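Crafts > Natural Dyeing > Rarnano Yarn Club > FAQ

Frequently asked questions

Last updated 27 May 2019

Can I join if I've never dyed anything before?

Yes, please do! My first skein came out the color of weak tea and I was thrilled with it anyway. The club mails you a bundle of undyed wool plus a packet of whatever plant I'm playing with, and the instruction sheet assumes you know nothing. If you can boil pasta you're most of the way there.

What's in the bundle?

Two skeins of Linach wool, 50 grams each, the dye stuff in a paper bag, and a small packet of alum. I used to tuck in a sample of the Protska cotton too, but cotton needs a whole different pre-soak and I was spending my evenings answering emails about it. If you'd like cotton, tell me when you sign up and I'll swap it in with the right sheet.

Do I need special pots?

You need a pot that you never cook in again. Stainless steel or enamel is good. Aluminum and iron will shift your colors (iron turns yellows into a mossy green that I love, but you should be doing that on purpose). Thrift stores are full of old stockpots – I've paid 5 dollars for mine and it has outlived two stoves. Keep a spoon and a strainer with it and write DYE on everything in big letters.

How much space does it take?

Less than you'd think. A stove, a sink, and a table you can wipe down. I do my weighing and skein winding at the table and keep all the wet work over by the sink, and I still manage to drip onion skin water on my socks.

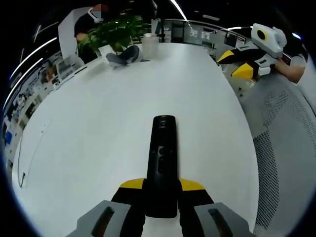 Kosmas Giannakopoulos wrote in to say that he does the whole thing on an apartment balcony with a camping burner, and that the wind is a bigger problem than the space, so he now pins his skeins in two places and weighs his alum indoors.

I've added that to the instruction sheet, thank you Kosmas!

Will my color match the one on your page?

Probably not exactly. Your water is different from mine, and so is your pot, and onion skins from one store aren't the same as onion skins from another. Hard water makes madder redder, for one thing. If you need enough for a sweater, dye it all in the same pot on the same afternoon.

Why did mine fade?

Was it turmeric or beets? Those two are lovely for a week and then they go. Everything I send out in the club is on the sturdier side, but please don't dry it in full sun, and wash it with a mild soap.

When does the next box ship?

June. It's the Tamura indigo one, which means a fermentation jar and a smell – warn your household.

Can I skip a box?

Sure, just email me before I start packing.

Related
Scouring wool without felting it
Avocado pits: pink or brown?
Storing alum safely
Madder root, three ways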